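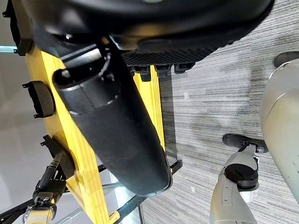
The yellow frame and its black fittings, with the long cylinder lying across the front.

Dusting, tightening and generally looking after big bolted-together things

27 Dec 2019

I had the whole quiet bit after Christmas to myself this year and I spent a good chunk of it on my knees on the carpet with a paintbrush and a bowl of soapy water. I know! But I do love a cleaning job with lots of nooks in it, and anything with a frame, brackets, bolts and a mesh panel has more nooks than a teapot cupboard. A few of you wrote in after the bicycle page to ask how I go about the larger stuff, the sort of thing that lives in a spare room or a workshop corner and is too heavy or too fiddly to carry outside and hose down. So this is how I do it, in more or less the order I do it.

Start dry

Please don't go in with a wet cloth first. I did that for years and all I ever did was turn the dust into a grey paste and push it down behind the brackets, where it set. Go over everything dry, working from the top down, with a soft decorating brush (a two-inch one is lovely, and wrap a bit of tape round the band if it's a hard one so it can't scratch the paint). Hold the vacuum nozzle in your other hand, close to the brush, and let it catch what you flick out. You get into a rhythm with it.

Bright colours show everything, by the way. A yellow beam will tell you exactly where you've been and where you haven't. Black parts are the sneaky ones. Matte black in particular looks perfectly clean from standing height and then you wipe a white sock along it and, well.

Mesh and perforated panels

Small square holes are a pain and there's no way round it, but there is an easier way through. Brush the panel on the diagonal, corner to corner, then do the other diagonal. If you only go up and down the bristles skate over the holes and leave a bit of fluff in the corner of each one. Then vacuum from the back if you can reach it, from the front if you can't.

For anything greasy, use a nailbrush that you've dipped in warm soapy water and then shaken hard over the sink. It should be damp and no more. Dab with it, and dry with an old towel pressed flat. I tried cotton buds once. I got through most of a box of 100 and had done a patch the size of a paperback, so I don't recommend it unless you've got a very long radio play on.

Mind any clips or tabs along the rim of the panel as well. Plastic ones get brittle as they age and a vacuum nozzle knocked sideways is enough to snap one. I go round those with a make-up brush and leave the vacuum out of it.

Glossy black and matte black want different cloths

Hanne Hallgrímsson taught me this and I've never gone back. Glossy curved bits get a clean microfibre cloth, barely damp, wiped in one direction along the curve and then buffed dry straight away. Matte or textured bits get an ordinary cotton rag, because microfibre snags on the texture and leaves little bits of itself behind. And no polish on matte surfaces, ever! You'll get a shiny patch that you can't take off again and it will annoy you every single time you walk past.

If a long cylinder or tube has a collar on it, where it steps from wide to narrow, run a strip of rag round the step and pull it back and forth like you're polishing a shoe. Same goes for rounded ends. If there's an open hole or a cap anywhere, keep water well away from it and use your dry brush only. I don't spray anything directly on to anything these days, I spray the cloth.

Bolts and brackets

Check them while you're down there. I use a soft pencil to make a tiny line that runs from the bolt head on to the bracket next to it, and then next time I can see at a glance if the line doesn't meet up any more. Itzel Barajas does the same with nail varnish, which lasts longer and looks rather jolly on a black bracket, but you do need to be sure it's somewhere you don't mind it.

When you tighten, use the right size of key and go gently. Painted frames bruise very easily round the bolts. A scrap of card with a hole cut in it, slipped over the bolt head before you start, will save the paint if the spanner slips. I keep a little stack of these cut from cereal boxes and they live in the tin with the keys.

If you're taking a fitting off altogether, put its bolts straight back into its own holes, finger tight. I used to use egg boxes and labels, and then Nicanor Pacheco knocked one of my egg boxes off a stool (sorry, Nicanor, you did) and we were finding washers until January. Do take a snap before you undo anything, too, from close in. Brackets that look the same either way up very often aren't.

Moving it without wrecking the carpet

Don't drag. Carpet looks soft but it will pull, and squared edges along the bottom of a frame catch the loops something rotten. Get a second pair of hands, lift one end at a time, and slide an old folded blanket under so the blanket does the sliding. Ultan Tully swears by upturned jar lids under the corners and I've seen him do it very neatly, but mine always shoot off sideways.

For the dents left behind, an ice cube in each one, left to melt, then fluff up the pile with a fork. It sounds daft and it works on wool. On synthetic carpet I've had mixed luck -- a cool iron over a damp tea towel did better for me, though try it in a corner first.

Touching up chips

Dab, don't stroke. A cocktail stick is better than any brush for a small chip in the paint. Yellows are awful to match, I must warn you. I have 2 little pots in the shed that looked spot on in the shop and both dried the colour of custard. Put a test blob on a bit of white card and leave it overnight before it goes anywhere near the real thing, and look at it in daylight.

What I keep in the tin

Soft brush, make-up brush, nailbrush, cotton rags, one good microfibre cloth, the hex keys, a pencil, the cereal box cards, cocktail sticks and a kneeling pad. The kneeling pad came last and should have come first. Yatziri Ayala has asked whether washing-up liquid is all right or whether you need something special, and plain washing-up liquid is what I use, one small squirt to a big bowl. Rinse the cloth more often than you think you need to.

Next time I'm doing drawer runners, so if yours squeak or stick, write and tell me which way.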